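Karnora Opens Home Packing Service for Pet Owners

Karnora, a household sorting and packing company, will begin taking bookings in March for a service aimed at people who are moving with pets. The service covers toys, dry food, treats, bedding and the small items that collect around a home with animals in it.

Work is done in the customer's own living room. Everything is brought out to one rug or blanket on the floor, where it is sorted, packed and labeled before any of it goes into a box. Customers can stay in the room and decide what to keep, or leave a written list.

The company said the floor method came out of its regular moving work, where pet supplies were often the last things packed and the first things needed. Toys were found in kitchen boxes, and opened bags of food were tipped in with shoes and books.
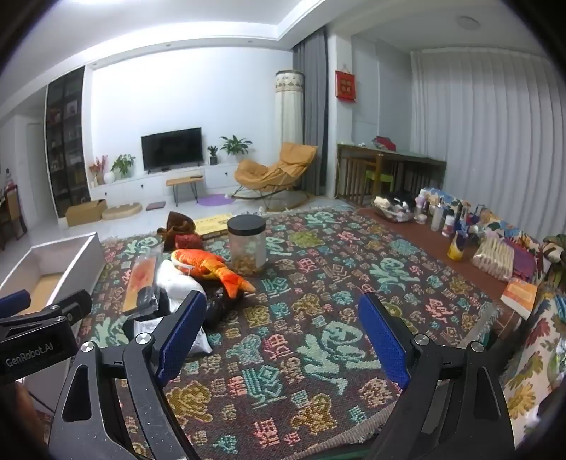
A standard visit lasts 90 minutes and is booked for one room. Plush toys are kept together. Dry food and treats go into clear jars or tubs with lids, so the contents can be checked without opening them. Plastic bags and wrappers are set to one side and go back to the customer at the end of the visit, who decides which to throw out.

Boxes are left open on the floor until the customer has looked through them. Each visit includes 2 boxes, and more can be bought on the day. Cloths and small towels are rolled and tied with cord, then used to fill gaps between jars.

Karnora tested the service in 39 homes over the winter with Balogun Moving, which will carry the finished boxes for customers who want a single booking. During the test period, crews packed 698 separate items. The most common request was for one box that could be opened first at the new address, and that box is now part of every visit.

Labels and inventory cards are being printed by Pinar, a local print shop. Each card lists what is in the box and has space for feeding times and a phone number for the vet.

Crews do not move furniture, take down televisions or pack houseplants under this service. Those jobs can be added through Balogun Moving at its usual rates. Crews also do not handle animals, and pets should be kept in another room until the boxes are closed.

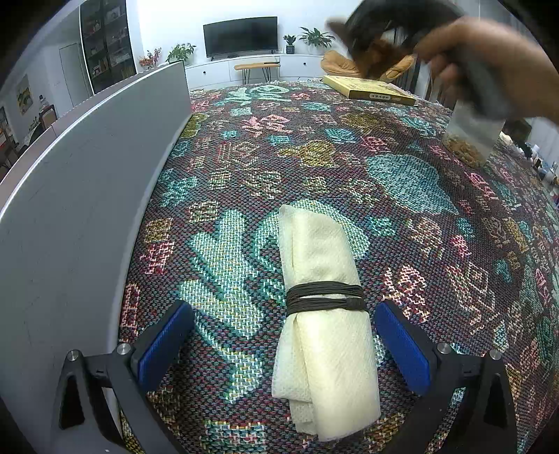 Booking and Availability

Bookings open at 9 a.m. on the first working day of March. Visits are offered in the morning and early afternoon. Customers in the Ever Apartments can book through their building office.

Customers should set aside a clear stretch of floor before the crew arrives. Karnora can bring a blanket if there is no rug in the room.

Media contact: Karnora press office | © Karnora. All rights reserved. | Back to top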